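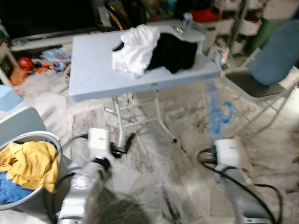 Dos prendas sobre una mesa plegable de patas metálicas blancas.

Metaheurísticas sin metáfora
Miroslava Šimko

La literatura de optimización combinatoria tiene un problema de nomenclatura que ya se ha convertido en un problema de método. Cada año aparecen algoritmos bautizados con el nombre de un animal, de un fenómeno meteorológico o de una costumbre social, y el lector tiene que atravesar varias páginas de etología antes de llegar a la regla de actualización. Cuando llega, encuentra casi siempre una combinación convexa de la posición actual, la mejor posición conocida y un término aleatorio. Eso ya tenía nombre.

Mi posición es que las revistas del área deberían rechazar sin revisión externa cualquier manuscrito cuya contribución no pueda enunciarse en vocabulario estándar: vecindad, operador, criterio de aceptación, memoria, población. Es una regla tosca y admite excepciones. La prefiero al estado actual.

El argumento habitual en defensa de la metáfora es el heurístico. La analogía, se dice, sugiere operadores que de otro modo no se habrían ensayado. Para el recocido simulado es cierto: la conexión con la mecánica estadística aportó un criterio de aceptación y, más tarde, herramientas para demostrar convergencia. En las colonias de hormigas la feromona corresponde a una estructura de datos concreta, con evaporación y refuerzo medibles. En ambos casos la metáfora podía retirarse y quedaba algo debajo.

El año pasado revisé, junto con Holger Kvam, los trabajos presentados al taller de Stedine sobre planificación de turnos y rutas. Uno de ellos proponía un algoritmo poblacional con 2 fases y 5 parámetros libres. Reescribimos el pseudocódigo sustituyendo cada término figurado por su equivalente algebraico. El resultado era una evolución diferencial con un factor de escala decreciente y un reinicio parcial. Los autores no lo habían advertido, y les creo: con esa notación era difícil advertirlo.

La segunda cuestión es la experimental. El protocolo dominante compara el método nuevo, ajustado a mano, con versiones de catálogo de métodos antiguos cuyos parámetros nadie ha tocado. En el banco de pruebas Merness, que reúne 553 instancias de secuenciación con tiempos de preparación, Rostislav Sýkora repitió la comparación dando a todos los métodos el mismo presupuesto de ajuste automático. La búsqueda local iterada, con una perturbación elemental, quedó por delante de la mayoría de las propuestas recientes. Las diferencias entre los métodos poblacionales no superaron la variación debida a la semilla.

De ese resultado no se sigue que la búsqueda local iterada sea la respuesta para todo. Merness favorece las vecindades baratas de evaluar y penaliza los métodos que necesitan muchas evaluaciones completas; Sýkora lo reconoce en su informe. Se sigue, en cambio, que una tabla de medias con la mejor cifra en negrita no demuestra nada si no se declara el presupuesto de ajuste de cada columna.

Rostislav Doležal me ha objetado que esta exigencia perjudica a los grupos pequeños, que carecen de capacidad de cálculo para ajustar todos los competidores. La objeción es seria. Un ajuste completo puede costar más que los propios experimentos. Pero hay salidas intermedias: publicar las configuraciones ya ajustadas por terceros, como hace el repositorio Jendent, o restringir la comparación a pocos métodos bien tratados. Dos competidores ajustados informan más que una docena sin ajustar.

Otakar Holub plantea otra reserva, más incómoda. Sostiene que en la industria la etiqueta vende y que un responsable de logística aprueba antes un sistema «inspirado en enjambres» que una búsqueda tabú. Es posible. En la implantación de Vaněk, donde ambos participamos, el módulo que entró en producción en marzo era una búsqueda por entornos variables, y en la documentación comercial figuraba como «inteligencia colectiva adaptativa». El cliente quedó satisfecho. El equipo de mantenimiento, bastante menos -- dedicó varias jornadas a buscar en el código una población que no existía.

Tampoco propongo prohibir la biología. Un estudio sobre el forrajeo que formule un modelo, lo contraste con observaciones y derive después un algoritmo merece leerse con atención. Lo que pido a ese estudio es que la derivación figure por escrito, paso a paso, y que un componente eliminado se acompañe del efecto medido de su eliminación. El análisis de ablación es rutina en otras áreas del aprendizaje automático; en la nuestra sigue tratándose como material suplementario.

Para los programas de doctorado la consecuencia es práctica. Una tesis que descompone un método conocido y averigua cuál de sus partes produce la mejora cuesta más de defender ante un tribunal que otra con un algoritmo nuevo en el título. He formado parte de tribunales que aplicaron ese criterio y no siempre voté en contra. El próximo año pediré que la descomposición conste como contribución suficiente en las normas de evaluación de mi departamento.

Sábado, 30 de diciembre de 2023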